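Housing Studies, Unit 2 – Storage and Water at Home
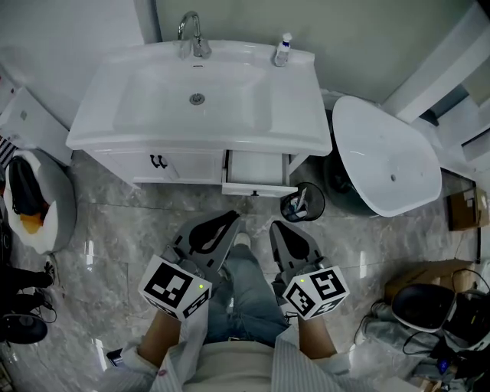
*Fig. 2. Bathroom vanity with sink basin, doors and drawer.*

**Before class:** read Reisinger, chapter 2, and bring your floor plan.

- A *fixture* stays with the house when it is sold. A freestanding cabinet may not.
- The P-trap holds water to block sewer gas – a floor drain has one too.
- Vent pipes let air in behind the draining water.
- Older leases in Blackburn say little on who pays for a clog. We compare two of them.

Homework: sketch the drain line from one sink to the main stack. Label the trap and the vent. Hand it in to Sándor Farkas, room 1187.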